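Jirora Fruit Names List

A word list of fruit names and the phrases people use when they buy, sell or cook fruit. It was put together for spelling checkers, recipe search and shop inventory tools. The list is plain text and small enough to open in any editor.

Version date: 2024-12-31
Maintainers: Nobuhle Motaung, Atif Qureshi

What is in the list

There are 800 entries in the main file. Each entry has a headword, a plural, a short definition and any common misspellings. Stone fruit takes up more room than any other group, mostly on account of the variety names. Nectarines, plums and their crosses are sold under many trade names, and we kept only those that turned up in at least two of our sources.
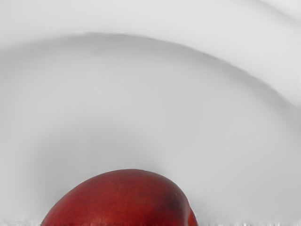
Files

fruit_main.tsv – the full list, one entry per line
fruit_short.tsv – the 300 most common headwords, without definitions
misspellings.tsv – wrong form, right form, source
regional.tsv – names that differ by country or region
CHANGES.txt – what was added or removed, newest first

All files are UTF-8 with Unix line endings. Fields are split by tabs. A field that has no value is left blank and never filled with a dash or "n/a". Older copies did use "n/a" in the plural field, so check for that if you are updating from one of them.

Where the words came from

Most headwords were taken from market price sheets in Daltbridge, typed up by Johannes Joubert. A second batch came from handwritten recipe cards lent by the Pillay family. Xinyi Shao read every card twice and marked words she could not make out. Those words are not in the list. Definitions were written from scratch and were not copied from any dictionary.

The color words in the definitions are kept simple on purpose. We use red, dark red, yellow, green, orange, purple and brown, and nothing else.

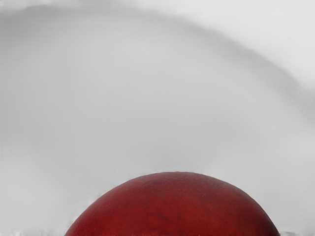

Entries that could be read two ways were settled by Thandeka Magagula. If a name is used for both a fruit and a tree, the fruit sense comes first. If it is also a family name or a town, that sense is left out.

Known problems

Plurals for loan words are uneven. Some follow the source language and some just add an s.

The regional file is thin outside southern Africa. The British and American names were added in August and have had only one pass of checking.

There are 30 entries still marked "check" in the last column. Most are plum varieties. Please don't treat those as final.

Loading the list

Read the files as tab-separated text with quoting turned off. A few definitions contain a single quotation mark, and readers that expect pairs will swallow the lines after it. Sort order is by headword, ignoring case.

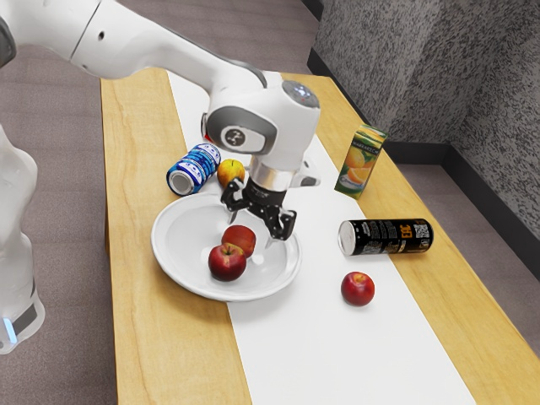 If your tool needs one word per line, cut the first column of fruit_short.tsv and drop the header. Headwords with a space in them, such as "passion fruit", should stay together. The Wurotura spelling add-on splits them by default, and the setting to change is called keep_phrases.

Corrections

Send the headword, the field that is wrong and what it should say. A source helps but is not required. New variety names do need two sources, with one of them in print.

License

Free to use, change and share, with credit to the Jirora Fruit Names List.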